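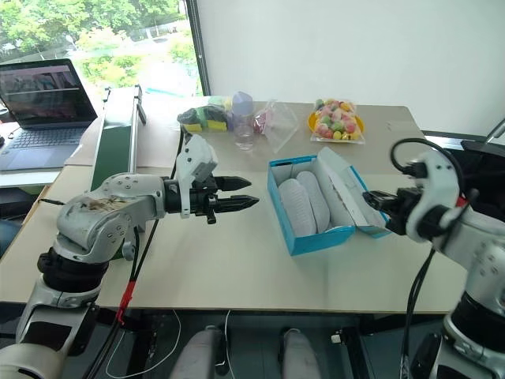

Polgate asks whether the pre-session check has to be repeated when only the task changes and the arms stay powered. Their operators run three or four tasks in a shift and would like to do it once, in the morning.

Reply: do sections A and B once per shift. Do C and D again at every task change. Most of the episodes we have thrown out went wrong in C or D.

**Two-arm table, Flevesstead, box task**
Checked Oct 17, 2023, before recording
Marks: OK / FIX / WATCH

### A. Arms and cables

- [x] Emergency stop pressed, released and reset. **OK**
- [x] Joint covers closed, no loose screws. **OK**
- [x] Shell damage noted. **WATCH.** Brownish scuff on top of the left elbow housing. Surface only as far as we can tell. Add to the damage sheet and look again next month.
- [x] Wrist brackets tight by hand. **OK**
- [ ] Cables bound and clear of the table edge. **FIX.** Left arm cables go down past the front edge and are held with red tape. Tape is allowed for a day. Replace with a clip from the Cuvwood kit.
- [ ] Floor clear where the operator stands. **FIX.** Thin white cable lying across the floor. Cover it or move it behind the table leg.

*Comment, Bortolotti:* we had the same cable problem in May. Clips held better after we left more slack at the wrist. Too little slack and the arm pulls on the cable at full reach, and that shows up in the data as a small twitch.

### B. Recording

- [x] Disk has room for the full session. **OK**
- [x] Clocks on both arms and all cameras agree. **OK**
- [x] One test episode recorded and played back from start to end. **OK**
- [ ] Glare checked on the camera view. **WATCH.** The window side is very bright. Pull the blind if the far left of the table washes out.
- [x] Laptop outside the left arm's working range. **OK** after measuring. It is still closer than we like.

### C. Table and objects

- [x] Box open, lid folded to the right, both padded items inside. **OK**
- [x] Grippers open and empty before the start signal. **OK**
- [x] Background items kept on the far part of the table. **OK.** The plate with the bag of candies stays for this set. Change the background items after every 20 episodes and write down the change.
- [x] Nothing sharp, hot or open to spill on the table. **OK**
- [x] Conveyor off and its plug pulled. **OK**

*Comment, Polgate:* does the box have to start at the same angle each time?

Reply: no. Turn it a little between episodes. In the last set it hardly moved, and the model did poorly as soon as the box was turned.

### D. Operator

- [x] Trained on this task within the last 5 weeks. **OK**
- [x] Knows the stop words and where the stop button is. **OK**
- [x] Break taken before the session. **OK**
- [ ] Failure codes printed and on the table stand. **FIX.** Old sheet, no code for "lid closed by the wrong arm."

Mark failed episodes as failed and keep them. Do not delete them at the table. The set stands at 2,358 episodes, and nearly 88 of those have no code at all and must be watched again by hand.

### Result

Recording may start once both cable items in A are fixed and the new code sheet is out. The WATCH items do not hold up the session. Send the signed copy to Flevesstead and keep one with the table.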